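Ticket 426: Rustby event stream drops to black between bouts
Opened by: Kalliopi Gavalas
Assigned to: Paraskevi Deligiannis
Product: Punason playout, Cutton encoder
Opened: 21 Apr 2022

Reported behaviour
Pay-per-view feed of the Rustby wrestling card went black for up to 9 seconds at each change from ring camera to entrance graphics. Commentary audio continued. Venue screens were not affected. Subscribers on the Tzavaras app saw the same fault as browser viewers.

Environment
Single encoder, video bitrate set to 3000 kbps, keyframe interval 2 seconds. Entrance graphics play from the Punason server as separate clips.

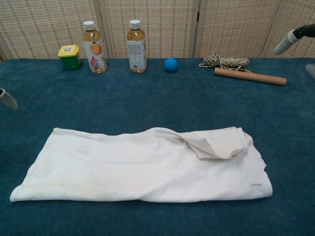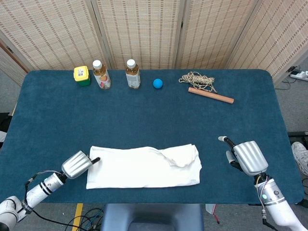 Log
PD: Encoder log shows the input renegotiating at every switch. Ring camera is 1080p50. Entrance clips were exported at 1080p59.94. Asked Kalliopi whether the clips are the same ones used for the December card.

KG: Main event and tag title clips are new. The rest are from December. Old clips switch cleanly.

PD: Confirmed on the test channel. Fault follows the new clips only. Frame rate conversion is disabled in the playout profile, so the encoder loses lock and restarts. Re-export at 50p and leave the profile as is.

KG: Re-exported both. Ran the full entrance order twice on the test channel, no black. Lower-third for the tag match has the champions' names in the wrong order, will log separately.

Status: Pending, hold open until after the next card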